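Botgate rule (robot simulation)

The Botgate rule is a bit of good practice for people who test robot arms in simulation before letting them near real hardware. I've been keeping this entry going for a few years now, so forgive me if it rambles (it's my favourite corner of the field!). The rule came out of a small shop called Hunden, where Nesma Bensaid got fed up with colleagues quoting success rates nobody else could reproduce.

The wording is short. Every result has to be reported with its random seeds, its camera positions and the full list of what was varied between runs, and a task needs 1,000 simulated trials before it gets anywhere near a real bench. Move a camera, change the lighting or swap a wall colour and you've got a new condition, which gets its own line in the log.
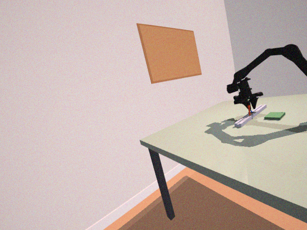
Does a high score in simulation mean an arm is safe to run around people?
A simulated score only tells you how the control program behaves in the simulator, so the real cell still needs its own risk assessment, speed limits and emergency stop checks.

The first draft asked for 554 trials, a number Wael Amrani pulled from an old spreadsheet, and I'm still a little fond of it. Ngaio Mahuika argued for the rounder figure in July and won. She also got the four-viewpoint clause in: a task has to be rendered from at least four cameras, with the poor angles kept in the log alongside the flattering ones.
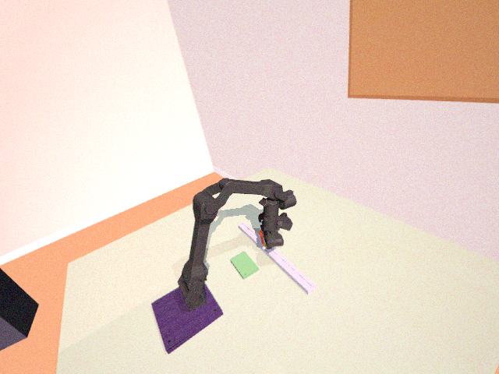

Simulated tabletop task, with the arm on its purple base plate.

Bemilum, the logging format most of us use with the rule, has 43 fields, and yes, you do have to fill in the lot. Hicham Fawzy keeps a shorter version for student work, though it leaves out the lighting entries and I wouldn't use it for anything you plan to publish.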